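# Film Society Newsletter: Notes on the Spring Program

The Palham Film Society is pleased to confirm the arrangements for its spring season of recent and restored cinema, which opens in September at the Tromside Theatre. Members are asked to read the booking changes below before placing orders.
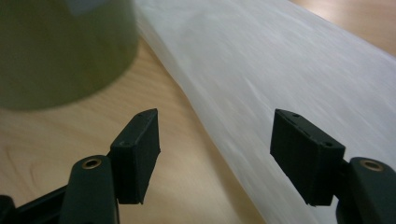
## The season at a glance

The program comprises 10 features, 8 of them not previously screened in the district. Sessions begin at 7.15 pm and doors open at 6.30 pm. The bar will trade until the start of each session and will not reopen afterwards, as the theatre's licence for evening events has been amended.

The opening title is *Kanent*, the second feature by the director Minttu Jääskeläinen. It follows a ferry pilot who returns to a northern harbour town to settle her late father's accounts and finds that he had been paying the rent on a house she has never heard of. The film runs for just over two hours and makes few concessions to the impatient viewer. Long passages are given over to tides, paperwork and the radio. Sointu Juntunen is excellent in the central role, particularly in the scenes with the harbourmaster, where very little is said and most of it concerns mooring fees. The program panel was divided on the closing sequence, which some felt belonged to a different picture.

*Keskinen*, a documentary portrait of a family-run cinema in its last winter of trading, screens in the second week. It is a modest work of 74 minutes and will be shown with a short film, to be announced. Members who attended last year's documentary weekend will recognise the style of its editor, Laine Sepp, who favours uninterrupted conversation and leaves the projector noise in.

The remaining titles are listed in the printed program. Please note that the two restored features in October are presented with their original intervals, and that the session times on the back page of the program allow for this. The times given in the August mail-out did not.

## Seating and bookings

The Tromside auditorium has 264 seats following the removal of the rear bench row. Reserved seating will apply to the opening and closing nights only. All other sessions remain unreserved, and members are asked not to hold seats with coats or bags once the house lights have been lowered.

Season passes may be ordered by post or at the theatre box office. Single tickets are released two weeks before each session. A pass may be lent to another person, but the society is unable to issue a replacement if it is lost - the box office has asked that this be made clear.

Concession prices apply to students, pensioners and full-time carers. Companion card holders should contact the box office by telephone, as the online form does not yet accept the card.

## Members' responses to the winter season

Attendance over the winter reached 1,432, the highest since the society moved from the parish hall. Response slips were returned in good numbers and have been read in full. The most favoured title was the Baltic courtroom drama shown in July. The least favoured was the silent comedy program, although several members wrote warmly of the live piano and asked that it be offered again with different films.

Complaints about the sound level in the front rows have been passed to the theatre. A new setting will be tried at the first two sessions and comments are welcome in the foyer book.

## Introductions and discussion

Elsie Sheehan will introduce *Kanent* and lead a discussion in the upstairs lounge after the screening. Tuulikki Kemppainen will do the same for *Keskinen*. Introductions are limited to ten minutes and will not disclose the plot. Members with access requirements for the lounge should advise the box office when booking, as the lift is locked after 9 pm unless arranged beforehand.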